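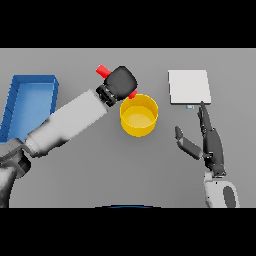
My daughter came home from the woods last week with her coat pockets so full of wet beech leaves, snail shells and one enormous flint that she walked like a cowboy, and I'd like to say a word in favour of that. I know it's mess. I know it's mud in the washing machine and acorns going round in the drum at eleven at night. But I've become a bit of a bore on the subject of letting children bring things home, and all you need to start is somewhere to put them. Something like that shallow blue tray on the left would do nicely, open at the top with a bit of a wall all the way round so the conkers don't make a run for it. You put it on a table, you tell them it's theirs, and you leave it alone.

The leaving alone is where most of us go wrong, me included. When my eldest was four I bought a thing called a Lendetti box, which arrived every month with a sheet of stickers, a magnifying glass about as strong as a jam jar and a list of what we were supposed to find. We had to find a feather. We had to find something smooth. We spent a whole wet Saturday afternoon looking for something smooth, with him getting crosser and crosser (he'd wanted to look at a drain, there was a really good noise coming out of it) and me saying "ooh, is that smooth?" in a voice I don't like to remember. We ticked everything off in the end. I cancelled it by April and I don't think he noticed.

I've got nothing against a list if you're stuck. There are mornings when you need somebody else to have had the idea. But I do think we've got into the habit of treating a walk as a lesson with the roof off, and I blame the lists a bit. I saw one over Christmas that promised 1000 outdoor things to do with your child before they grow up, and I felt tired before I'd got to the end of the title. Number 63 was "listen to moss". I've tried it now. Make of it what you like.

What children want to do outdoors, in my experience, is pick things up. Then they want to show you, then they want to keep it. Somewhere along the line we grown-ups start saying leave it, it's dirty, we've got plenty of sticks at home. And we do have plenty of sticks at home! There's a heap by our back door you could signal ships with. But the one in her hand is the one she found, and she can tell you where, and what the dog was doing at the time.

I got a proper telling-off about this from Piroska Szilágyi, who used to run the Thursday group at Jurkness Wood when mine were tiny. I'd emptied my son's pockets on to the path before we got in the car, the way I always did, because of the seats. She didn't raise her voice. She just crouched down and started picking it all up again, bit by bit, and handed it back to him, and he put it all back in his pockets while I stood there holding the keys. Then she asked me if I'd like him to go through my handbag. I laughed, but I was pretty embarrassed, and I've never tipped his pockets out since.

Now, I can hear the objections, and some of them are fair. You can't go stripping a place bare. If every child who goes through a small wood in autumn takes a bucketful, there's less for the mice, and some places ask you not to take anything at all. So we have rules, and the children know them better than I do. Nothing alive. Nothing that's still growing. Nothing out of a nest, even an old one, and no pebbles from the beach at Cusuvico, where there's a sign. Berries and toadstools stay where they are, and everybody washes their hands before tea. When the tray's full, something has to go back outside before anything new comes in, and I don't get a vote on what.

That last rule has been the best of the lot. My daughter will stand there for ages deciding between two fir cones that look exactly the same to me. She'll put one in the "going" pile, take it out, put it back. I used to hurry her along. These days I make a cup of tea and let her get on with it, and I've learned a fair bit by eavesdropping. She knows the cones shut when it's damp, for one thing. She'd had them on the windowsill and then in the bathroom and worked it out herself, and I certainly hadn't told her, I'd have had to look it up.

And yes, it smells sometimes. We had a crab claw behind the radiator that I'd rather not go into. My husband, who is a patient man, has asked whether the flint really needs to live in the kitchen. My son is 13 now and says he's grown out of all this, although I found a perfectly good sheep's tooth in his pencil case when I was hunting for a biro, so I have my doubts.

What bothers me more is the kind of day out where there's nothing to bring home except from the shop. You'll know the sort of place. Smooth path, wooden animals with a button to press, please keep to the route, and then a rack of polished stones in little velvet bags by the till. We went to one with my nephew Raju in the half-term holidays and he was as good as gold the whole way round. At the end he spent all his money on a bag of stones. Lovely colours, mind you. Then in the car park he found a bit of broken brick with a worm-shaped groove in it, and that's what he held on his lap all the way home. The velvet bag was still under my front seat when I hoovered at New Year.

So if yours go back to school this week and you find a coat you forgot to wash, have a look in the pockets before you shake it out over the bin. Ask first, if they're in. And if you've got a spare tray going, ours is full again and she won't part with the flint.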